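How Does a Zipper Work?

Go and find a zipper. There's probably one on your jacket, or your backpack, or the pants you have on right now. Zip it up and down a few times. I'll wait!

When I was seven I thought zippers worked with glue. I really did. I thought there was some kind of sticky stuff in there that never ran out. Then I looked at one through my grandpa's magnifying glass, and there was no glue anywhere, only teeth. Rows and rows of tiny teeth.

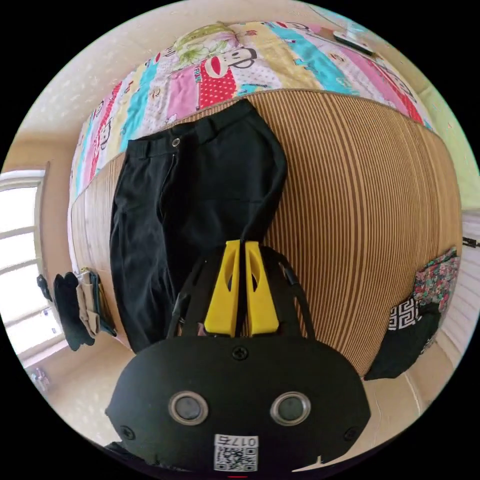

Every tooth has a little bump on one side and a little hollow on the other. The bump of one tooth fits into the hollow of the tooth across from it, and then the next one fits in, and the next. My winter coat has 968 teeth if you add up all its zippers and pockets (yes, I counted, and yes, it took me all afternoon).

So who pushes the teeth together? The slider does! That's the part you pull. Inside it there's a tunnel shaped like the letter Y. Pull it up and the two rows go in at the top of the Y, get squeezed close, and come out the bottom all hooked up. Pull it down and a wedge in the middle pries them apart again.
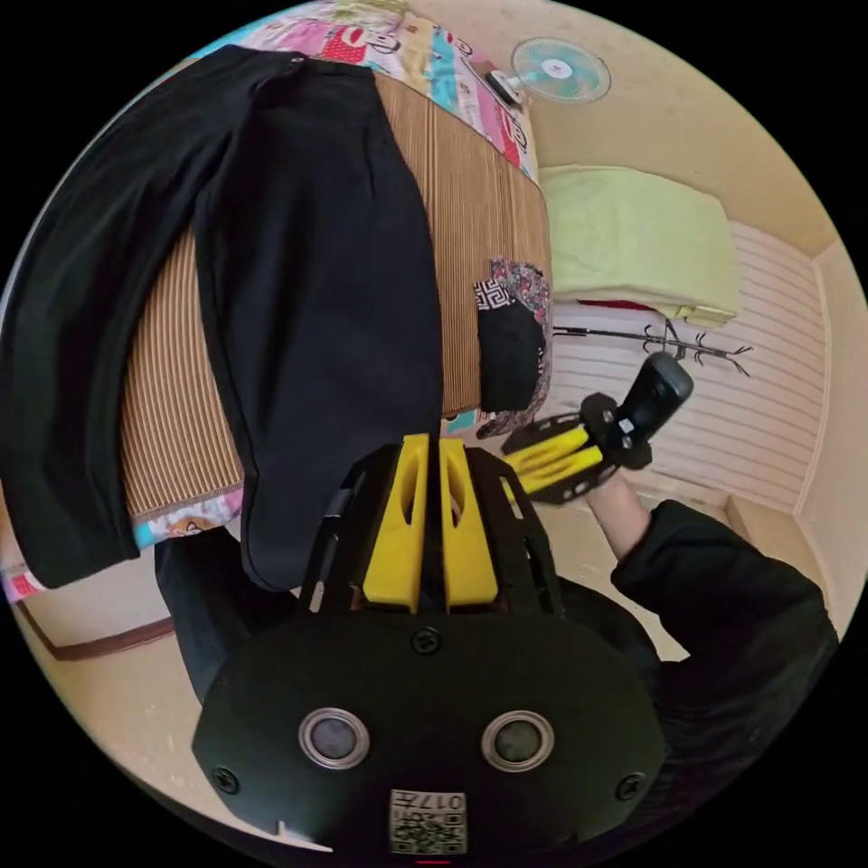
Two yellow fingers, side by side.

Now try this. Zip your jacket halfway and tug sideways on the closed part. It holds tight, doesn't it? Each tooth is hanging on to its neighbors. The only easy way in is from the end, one tooth at a time, and the slider is great at that.
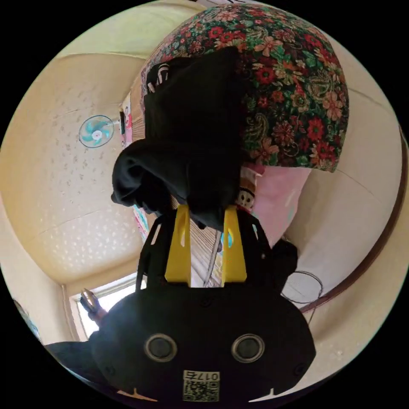 Words by Aiman Oei
For the Plaline Kids page, June

What about a stuck zipper? Please don't yank it! Look for a bit of cloth caught in the slider and wiggle it out gently. If nothing's caught, rub a pencil tip along the teeth. Pencil lead is slippery, so the slider can glide again. Wipe off the gray smudges before you put on a white shirt, though. I forgot once, and my mom still brings it up.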